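Tabletop Objects Notebook
Room 7, Wendum building
Mon 26 March
Entry by Maysoun Zein

Purpose of the session

To lay out the colored bowls on the square table with the new dark green cloth, to record how each color reads against it, and to settle which pieces stay in the working set. The gray cloth used through February is withdrawn. It had faded along the folds, and the faded strips were visible in too many of the records from that month.

The session also covered three overdue matters: the register, the cleaning procedure, and the storage of the balls.

Cloth

The green cloth was received from Gresden on Friday, folded in quarters. It was pressed on the reverse side with a medium iron. One crease remained near a corner after the first pass and was removed on the second, with a damp towel between the iron and the fabric. Steam alone had no effect on it.

The table measures 80 cm on a side. The cloth was supplied oversize and was fitted by folding the surplus under the tabletop and clipping it from beneath. Clips are not to be placed on the upper surface. The first fitting was too tight at two corners and pulled the weave off square, so it was released and done again. The second fitting was accepted.

Lint is more noticeable on this cloth than on the gray one. The roller should be used before each layout and again after any bowl has been dragged. Bowls should be lifted, but it is recognized that they will be dragged. A new roller has been ordered from Briem with the next supplies. Until it arrives, the old one is in the left drawer, and the used sheets go in the bin, please, and not back into the drawer.

Washing and drying

All bowls were washed by hand in warm water with the unscented soap, rinsed twice, and left upside down on the rack for one hour. Earlier sessions used paper towels for drying, which left fibers in the inner rings. The lint-free cloths were used today and the result was better.

The cyan bowl still takes a streak on the inside when it dries in air. It was rinsed a third time and dried immediately, and the streak did not return. This has been added to the washing sheet as a line of its own.

The purple ball was wiped only. It should not go into the basin with the bowls, where it picks up a film of soap that is slow to come off.

Register

The register stood at 91 pieces at the start of the day. It had not been reconciled against the shelves since the move from the Gedamura store, and several entries carried descriptions that no longer helped anyone. "Red bowl, medium" appeared more than once with different shelf numbers. "Blue bowl" appeared with no size at all.

The following conventions were adopted and apply from this entry forward.

Orange-red is the term for all of the warm-colored bowls in the working set. Earlier pages use red, orange, and tomato for what are the same pieces. Those pages will not be corrected, but the register will.

Blue and cyan are separate terms. The cyan bowl is bright and is not to be entered as light blue.

Size is given by the rim diameter, measured across the outside edge. Small, medium, and large may be written in addition, never alone.

Interior features are to be noted where they help with identification. The small orange-red bowl has concentric ridges on the inside. The larger blue bowl has a lighter inner ring. Two colleagues confused that blue bowl with a plainer one in February, and a note of the ring would have saved the better part of a morning.

Pieces with chips or deep scratches are moved to shelf 9 and marked withdrawn. They are not discarded until the quarter has closed.

Layout

The layout was made without a template. In previous sessions the bowls were set out in rows, and the rows themselves began to influence how people judged the spacing. Today the pieces were put down one at a time, with no rule other than that rims should not touch and that no bowl should hang over the edge.

The orange-red bowls were distributed over the table and not kept together. When they stand side by side the eye takes them as one patch of color, and the small one is easily lost. Placed apart, each can be compared directly with the cloth.

The purple ball was placed on the left side, beside the small ridged bowl and near the cyan one. It is the only piece in the layout that rolls, and the table has a slight fall toward the window. The fall was checked with a level before the cloth went on. It is small, and the weave of the new cloth holds the ball better than the gray cloth did. On the gray cloth the ball had to be set down against a rim or it would drift.

The larger blue bowl was given open space on the right. This was deliberate. The blue was expected to be the hardest color to separate from dark green, and it was thought best to judge it with nothing close by.

Observations on color

Orange-red against dark green is the strongest contrast in the set, as anticipated. It is clear at every position tried and from all sides of the table. No further comparison is needed.

Cyan is also clear. The inside of the bowl takes a bright highlight from the ceiling lights, and this can be distracting when the bowl is viewed from a standing height. Turning the bowl makes no difference. Moving it a hand's width does. The question is whether the highlight matters for the purposes of the set, and my view is that it does not, but it should be discussed.

Blue is better than expected. The lighter inner ring on the larger bowl helps considerably. With the blinds fully closed and only the ceiling lights on, the outer wall of a blue bowl darkens somewhat on the side away from the light, yet the rim remains distinct.

Purple is acceptable on account of the gloss. A matte ball in the same color was tried for comparison and was noticeably harder to pick out. It has been returned to its box and will not be used on the green cloth.

The white floor tiles are a factor that was not considered beforehand. Coming from the window side, one sees a good deal of bright floor past the table edge, and the cloth appears darker for a few seconds afterward. Anyone judging color should stand at the table for a short while before writing anything down. The dark grout lines are of no consequence.

Layout as recorded:

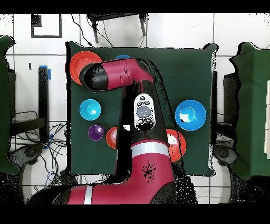

Decisions on the working set

The orange-red bowls, the blue bowls, and the cyan bowl are retained. The glossy purple ball is retained. The matte ball is transferred to the reserve box.

A yellow bowl was proposed during the afternoon. No objection was raised, but there is none on the shelves in a suitable size, and it should not be bought until the register is complete.

The green cloth is approved for use through the end of the quarter. It is to be washed cold and on its own. The label advises against tumble drying.

Storage

Bowls are to be nested by color, largest at the bottom, with a sheet of tissue between each. The ridged bowl goes on top of its stack. It does not sit properly inside anything else, and forcing it has already marked one rim.

Balls go in the lidded tray on the middle shelf. The open tray has been taken away. Two balls were recovered from under the radiator this morning and have been washed and entered.

When the table is not needed, the cloth may stay on it, covered with the dust sheet. Nothing should be set on top of the dust sheet, including cups.

Outstanding

Register: shelves 1 to 4 reconciled today. The remainder to be completed by whoever has the room next, starting with shelf 5. Initial each line.

Rim diameters: measured for the orange-red bowls only. Blue and cyan still to be done. The calipers are in the right drawer and need to be zeroed before use.

Table: the fall toward the window should be corrected with a shim under one foot. The request has been passed to the Wendum building office.

Labels: the adhesive labels on the undersides did not survive the washing. Paint marker was tried on a withdrawn piece and is drying overnight on shelf 9. Do not handle it before tomorrow noon — the marker smears. If it has held after a wash, the same marker may be used for the rest.

M. Zein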